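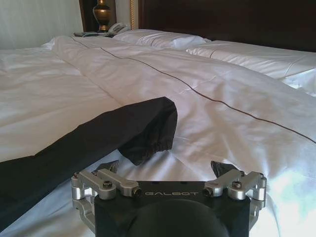

nallent_shed
Posted Jun 29, 2019
My gripper build has been stuck on the same problem for 3 weeks now, and I'd love a bit of company while I sort it out. Rigid parts are fine, I can pick up a socket or a tin of beans all day long, but cloth has me beaten. A dark garment on a white duvet ought to be the kindest case going, with all that contrast for the vision side, and yet look at the scrunched elastic cuff up near the left fingertip. Do I go for that, or for one of the soft folds further along? My code (bless it) always picks the fold, and then the fingers close on a bit of duvet as well. I'm running my own finger code on a Takar driver board and reading motor current to guess at the grip force.

bromitz
Go for the cuff, every time! Elastic bunches up and gives the pads something to bite on, whereas a smooth slippery fabric just slides away from you. I spent most of October learning that on my own rig out in the garage, with a basket of old track pants and a great deal of tea.

Acheampong Workshop
I'd disagree with bromitz, gently. Cuffs are lovely if you can find them, but you'll want to fold shirts and pillowcases sooner or later and then you're back where you started. I'd sort out the approach height first. Those wedge-shaped tips are sitting just above the bedding, and a duvet is squishy, so any error in height and you've got a mouthful of the white stuff. Come in higher, close slowly, and watch the current.

nallent_shed
Thanks, both of you. I dropped the closing speed from 3000 to 2000 in the config (driver units, don't ask me what they are in real life) and it does seem calmer. The current reading is still awfully noisy, though.

bromitz
Average it over 200 samples and see how you go. And I'll stand my ground on the cuff, Acheampong, he can worry about pillowcases once he's had a win or two under his belt.

Acheampong Workshop
Fair enough, a win does wonders for morale. I'd still log the height on every try, even the good ones. You'll be glad of it when you change fabrics.

nallent_shed
Righto, cuff first and height logged, with the averaging in before I start. I've got the shared bench booked tomorrow afternoon and I'll post the log when I'm home.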